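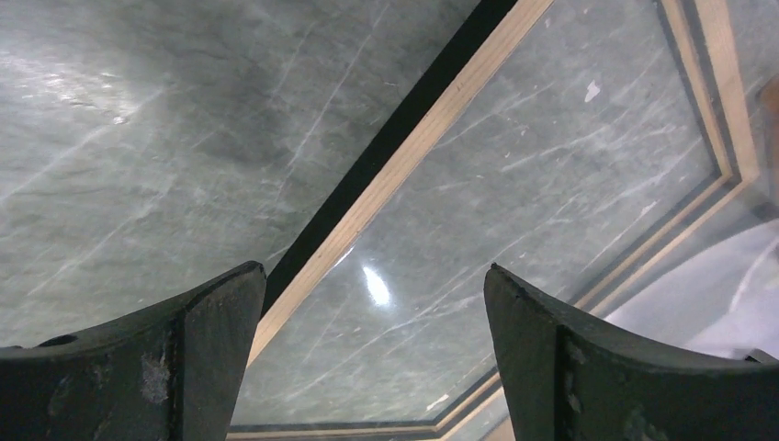

Does a Stesetti radio need its back panel on when it is played for a whole evening?

It should be on. The back keeps fingers away from the chassis, and on the larger sets the rows of slots set the path the air takes past the output tubes. A set played open will run, but it collects dust and it sounds thinner.

Siamak Shokri wrote in November:

> I picked up a Stesetti 3339 from the Hamdan estate sale. The chassis is clean and the dial glass is fine, but the back is missing and two of the knobs are wrong. It hums at low volume, a little less once it has warmed up. The voltage selector is set to 110 and I haven't touched it. Before I order anything, is the hum a capacitor problem, or could the missing back have something to do with it? Also, does the back from a Vesar fit? There is one for sale near me and the seller says they are the same.

Siamak,

The back has nothing to do with the hum. Look at the filter capacitors first. If they are the original cans, replace them and don't bother testing. The cardboard ones under the chassis next to the rectifier socket should go at the same time.

Leave the selector where it is until you have measured your wall voltage. The 110 tap was meant for supplies up to 110 volts, and most houses now are well over that. If yours is, move it to the next tap. 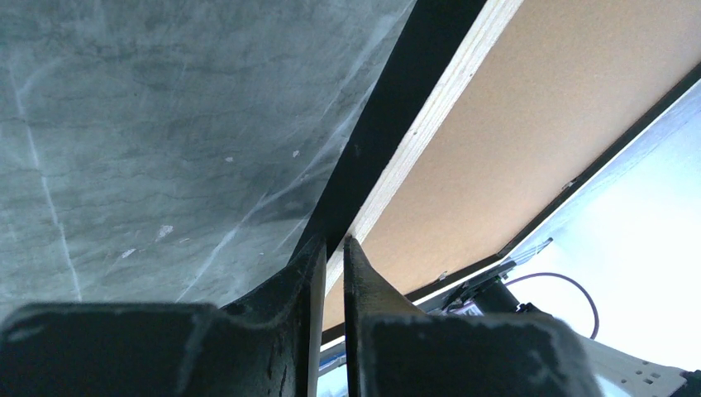

After the capacitors are in, bring the set up slowly on a variac or through a lamp in series. If the hum is still there with the volume all the way down, check the ground lug on the speaker frame. On mine it was riveted over paint and had never made good contact. I scraped it back and used a bolt with a star washer.

The knobs are easier. Kurketti used the same shaft on its kitchen sets, and those knobs push straight on. The color is slightly darker.

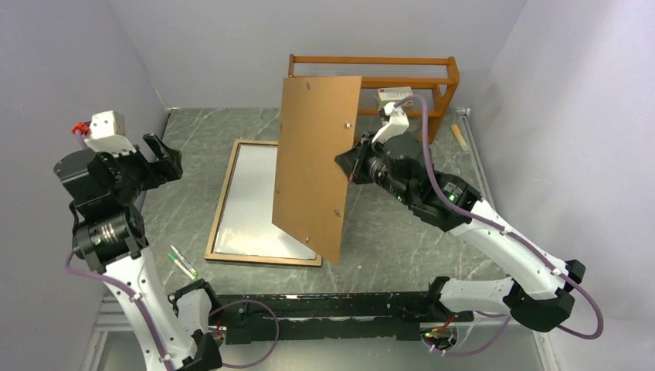

## The back

The Vesar back does not fit. The width is right, but the antenna sockets are on the other side and the cord notch is too high. I tried it with mine and ended up selling it on.

Making one is an evening's work. Trace the cabinet opening on brown paper from behind, mark the screw blocks, and then mark the cord and the sockets. Cut the paper, tape it in place, and close up any spot where it bulges before you go near the real material.

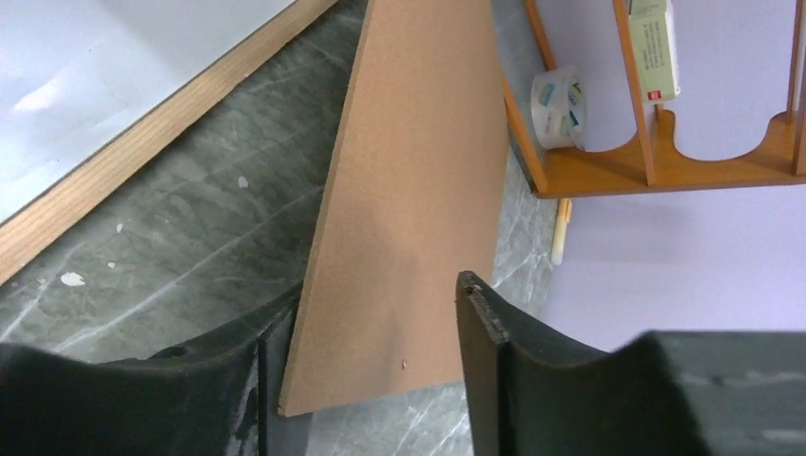
The originals were pressed board, and it goes soft at the corners after enough years near a stove. I would not try to match it. Plain hardboard is easy to get, and the light brown kind, like the tall panel standing upright in the last picture, takes stain well enough that you won't notice it from across a room. Drill the ends of each slot first and saw between the holes. Put the smooth face outward.

If you want the lettering, I have a tracing of the original warning text and the tube layout. I can mail you a copy.

Kumiko Fukuda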